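Amel Community Help
Contests and Giveaways

Two entries from one household, Mistard laundry giveaway

My spouse and I each submitted an entry to the Mistard giveaway using the same mailing address. The rules state "one entry per person," but the confirmation email refers to "one entry per household." Will both entries be disqualified? The prize is a $2,000 store credit.

Drutow
Thursday, April 26, 2018

Where an email and the official rules differ, the official rules normally govern. Please review section 9, which covers eligibility. Entrants who remain uncertain should write to the sponsor before the closing date and keep a copy of the reply.

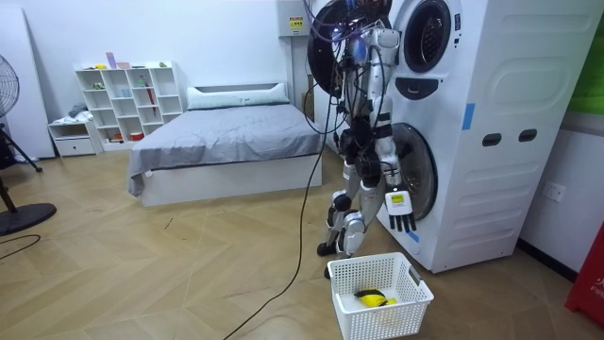
Please also note that a purchase receipt is not required for the mail-in method. Each mail-in entry must be sent in a separate envelope.

Amadi Member Services

Same thing happened to me in October. They kept the first entry and dropped the second one. I did not receive any notice.

reader93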